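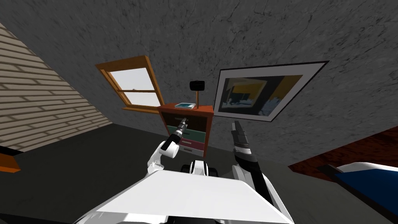
3.2 Episode acceptance rules

An episode enters the Bokholm set only if it passes the rules in this section. The rules were fixed in October, before collection began, and were not changed afterward. Each episode is replayed in the simulator and checked by two reviewers working apart. Where they disagree, the episode is set aside and does not count toward the total. Of 60 recorded episodes, 38 passed both reviews.

Start pose. Both grippers must be open and clear of all furniture when recording starts. An episode that begins with a finger in contact is rejected, even if the task is later completed.

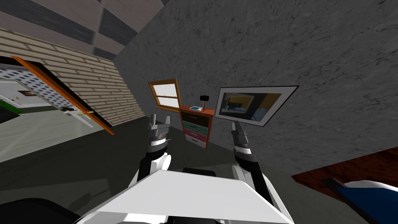 The operator may move one arm or both, but an arm that is not needed should stay within its own half of the workspace. We took this rule from the Vestell lab manual and kept its wording.

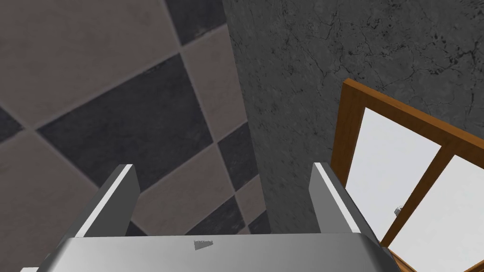 Wrist views are reviewed separately from the head view. A reviewer looking only at the wrist stream must be able to tell whether the fingers hold anything. In Figure 3 the gap between the two fingers is clear and the checkered tiles show through it, so the state can be logged as "open, empty" with no reference to the joint values. Frames where the fingers hide each other are logged as "unknown." Reviewers may not guess.

Wall clearance. The fingertips must stay 50 mm from any wall unless the task calls for contact. Clearance is computed from the simulator state and is never judged by eye, as wrist views make distances hard to read.
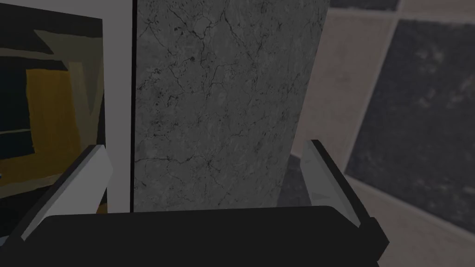
Birhane objected that a fixed clearance punishes careful operators in small rooms, and asked for a limit that scales with arm speed. We agree in part. The fixed value is kept in this release, and speed is stored with each episode so that others can apply their own limit.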